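Features > Materials > Coatings

The Slow Cure: Why Gloss Finishes Soften in Storage

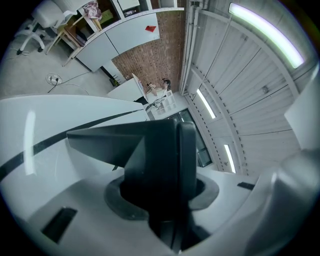 March 28, 2021
By Hanan Matar

A two-part gloss coating feels hard within hours. Full crosslinking takes longer, and parts wrapped too early can pick up marks from the packaging.

Ernoris, a contract finisher, logged 354 rejected panels last year. Most had been stacked at 50 percent relative humidity with no air gap. The shop now holds every batch for 5 days on open racks and checks pencil hardness before wrapping.

Film thickness matters as well. Solvent trapped under a heavy coat leaves slowly, and the surface stays soft while it does. Lolell, which sprays in runs of 2000, switched to two thin passes with a flash-off between them. Its next trial, a low-bake clear coat, is scheduled for May.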